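Rutness estrena su gran armario compartido

26 de septiembre de 2020

¡Por fin hay fecha! El intercambio de ropa de Rutness abre sus puertas en octubre, en la antigua nave de Lindqvist, y la respuesta del barrio ha sido estupenda: ya se han recogido más de 1.000 prendas, desde abrigos de invierno hasta camisetas básicas de tirantes.

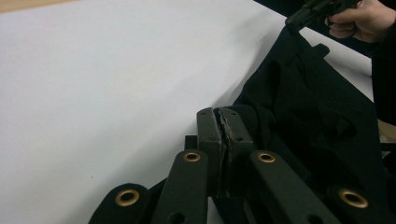
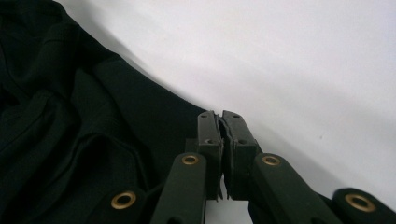
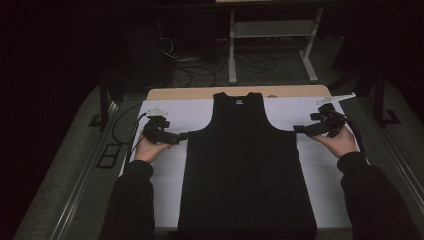 Ropa negra, de lo más buscado en cualquier intercambio.

El funcionamiento es muy sencillo. Cada persona entrega lo que ya no usa, recibe un vale por prenda y lo canjea por lo que le apetezca - sin dinero de por medio. Los vales sirven también para la tienda de Ukon, que se suma este año con una sección infantil.

«Tenemos 63 familias apuntadas y el teléfono sigue sonando, es una alegría», cuenta Keisha Rosenthal, coordinadora del proyecto. Para evitar colas se entrará por turnos, con mascarilla y con un máximo de 75 personas al día.

Muireann Nic Aodha dará además un taller de arreglos: coger bajos, cambiar cremalleras y zurcir codos. Hay máquinas de coser para todos, así que basta con llevar la prenda y muchas ganas - ¡y si es un vaquero roto, mejor todavía!

La inscripción está abierta en la biblioteca Tuvden. Los abrigos y el calzado se pueden seguir entregando allí mismo, en bolsas cerradas, hasta la víspera de la apertura.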